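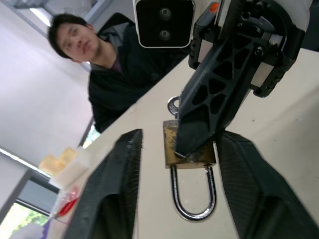 Figure 3. A padlock on a tabletop, with an onlooker leaning in.

3.2 What people told us about locking up

We had planned to keep the interviews in Drultingate to half an hour each, but people like talking about their sheds, their bikes and their garden gates, and we were very glad to let them (most of our best material came after the second cup of tea). Of the 19 households we visited, 16 kept at least one padlock in regular use, and 12 of those had a spare key hanging somewhere a visitor could find it without much trouble.

What struck us most warmly was how often a lock was spoken of as a courtesy to the neighbors - a way of saying that the owner was out and would be back by supper. One retired baker told Haverford that she locked her gate every Saturday and left it open the rest of the week, and she seemed a little surprised to be asked why. Oyelaran heard much the same on the next street over, where a single key had been passed among four families for so long that they could not agree on who had bought the lock in the first place. We come back to shared keys in Section 4, along with the notes Kasprzak made in November on lost ones.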